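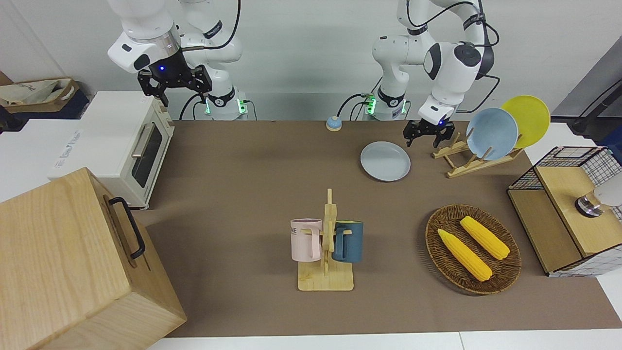

Chapter 6
Soil and Water

Learning goals
After reading this chapter, you should be able to describe how water enters soil, explain why some soils drain faster than others, and read a simple infiltration table.

6.1 Where the rain goes

When rain falls on a field, part of it soaks in and part of it runs off. The rate at which water soaks in is called the infiltration rate. It is usually given in millimeters per hour and depends on the size of the spaces between soil particles.

In March, Oğuzhan Kahraman measured two plots near the village of Sukeck. The sandy plot took in 141 millimeters in the first hour. The clay plot took in 91 millimeters over the whole day, and water was still standing in the low corner that evening.
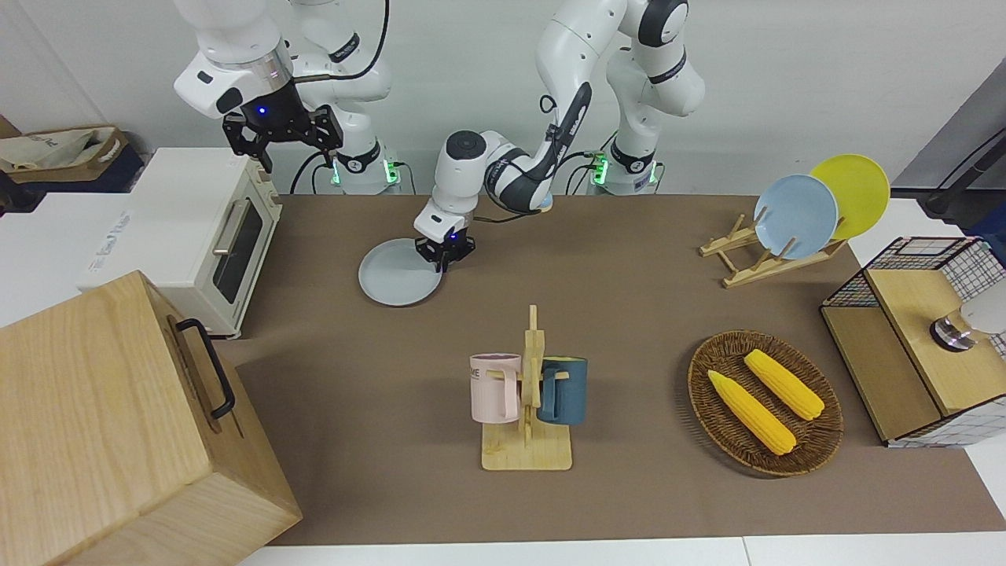

Sand particles are large and leave wide gaps, so water passes through quickly. Clay particles are very small. They hold water tightly, and a dry clay surface can form a crust that slows the next rain.

6.2 Organic matter

Dead leaves, roots, and manure break down into organic matter, which binds particles into crumbs. Erdal Öztürkmen compared 244 samples from farms in the Hurkine valley and found that plowed fields had fewer crumbs than pasture. The samples are used again in Section 6.4.

Key terms: infiltration, runoff, crust, organic matter, pore space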